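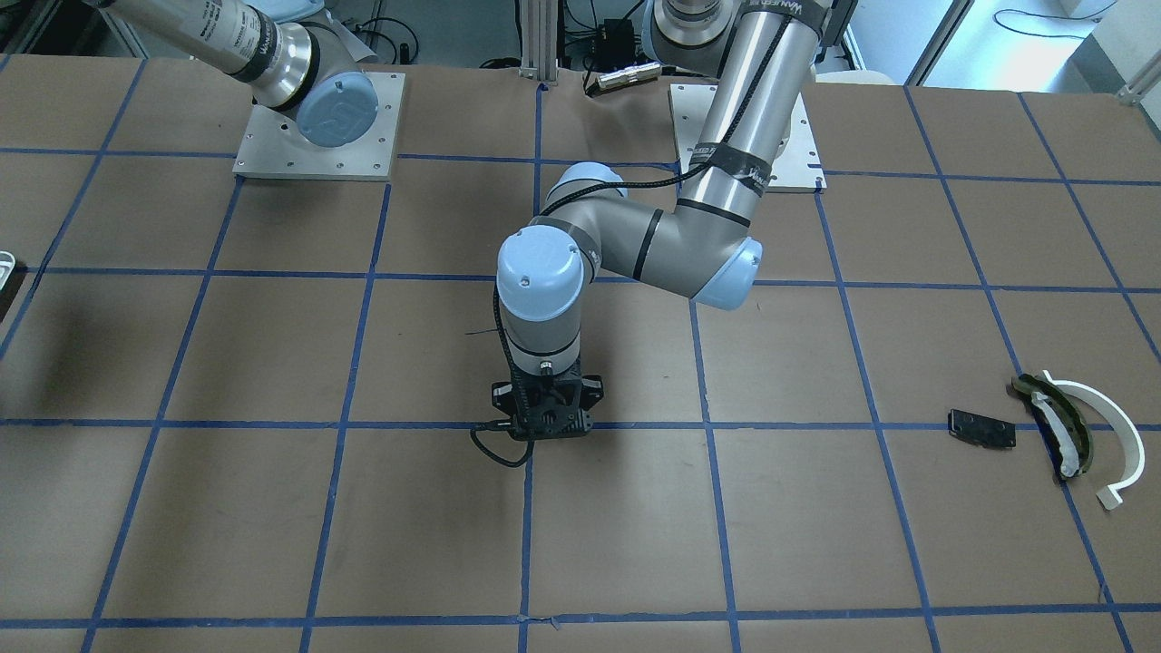
Brown paper with tape grid, or a real cutting mat for a large table?

Wedach Sewing Forum > Workroom and Tools

longseam
Good evening to all. I have a question about the surface for cutting fabric. Until now I cut on the floor, but my knees do not agree with this anymore, so I want to arrange a proper big table. I am thinking of kraft paper over the whole top, with squares made of dark blue masking tape. The squares are for keeping the grain of the fabric straight and for placing the pattern pieces.
The other possibility is to buy a self-healing mat, but in this size it costs more than my sewing machine did. I cut mostly linen and cotton for curtains, sometimes a coat. I use scissors, very rarely the rotary cutter.
Is the paper a good idea, or will I regret it in two months?

bobbin_drawer
I worked on paper for 10 years in a small curtain workshop in Millet and I would do it again tomorrow. You can write on it! We wrote the drop, the hem, the name of the client, everything, directly next to the fabric. When the paper was full, we pulled it off and put new. Use the heavy kind. The thin paper makes waves as soon as you put a steam iron near it.

hemline_north
I must disagree a little. Paper is fine for drawing patterns, but for fabric the tape is a problem. Each strip has an edge, and a light fabric catches on this edge when you pull it. With silk or viscose you will be angry every day. Also the glue of masking tape becomes hard after some time and then it leaves small pieces behind.

bobbin_drawer
For silk, yes, I agree. But longseam wrote linen and cotton. Linen does not notice a strip of tape.

longseam
Thank you both. No silk in my house, I promise. What about the accuracy? If I put the tape by hand, my squares will surely be only nearly square.

pins_and_tea
Do not measure your fabric with the tape, this is my advice. The grid is for the eye, it shows you if the selvage is running away. For the measuring you take a ruler. I made my squares with a long metal ruler and a carpenter's square, beginning from one corner, and the last row still came out narrower than the first. It has never ruined a curtain.

quietselvage
Sorry, but I find this is bad advice for a beginner. If there is a grid on the table, people will trust it, also when they know they should not. I did trust mine. I cut a pair of curtains for my sister with one side longer by a thumb, and they are still hanging like this in Belel. Buy the mat, or buy a smaller one and move it under the fabric.

pins_and_tea
Moving a mat under heavy curtain linen is exactly how the fabric gets crooked! But I am sorry for the curtains.

quietselvage
She says that only I can see it. I can see it from the street.

tablecloth_ines_no
One more thing for the paper: how to fix it. Please do not tape it to the top surface at the edges. Fold it over and fix it underneath, otherwise your sleeve lifts the corner all the time. If you need two widths of paper, let them overlap, and put the overlap away from the side where you stand.

longseam
This is very useful, I would have taped it on top. Where do you buy the heavy paper? In the craft shops I find only the small rolls for wrapping gifts.

bobbin_drawer
Packing suppliers. Mine was from Cetovum, they sell to private persons also, but you pay the delivery. Ask for the roll and not for the sheets. I once ordered sheets by mistake and received a pack of 1000, and my whole street has wrapped its presents in brown paper from then on.

hemline_north
If you do it, then at least draw the lines with a pencil and leave the tape. A line has no edge where the fabric can catch, and it costs nothing.

pins_and_tea
Pencil goes onto white cotton. I have tried it. A light tailor's chalk is better, but then it is gone after one afternoon.

hemline_north
True for white cotton. I work mostly with dark wool, so I did not think of it.

longseam
I have decided on the paper with tape, and a small mat for the rare moments with the rotary cutter. The roll is ordered. I will press the edges of the tape well with the back of a spoon, as my mother did for wallpaper, and I will measure everything with the ruler - quietselvage, I will think of you when I do it.

quietselvage
Measure both sides. And then once more before the scissors, please.

tablecloth_ines_no
Which side of your paper will be up, the shiny or the dull? I have always used the dull side, the fabric slides less. But I know people who swear on the other.

bobbin_drawer
Dull side, always. On the shiny side the ballpoint does not write.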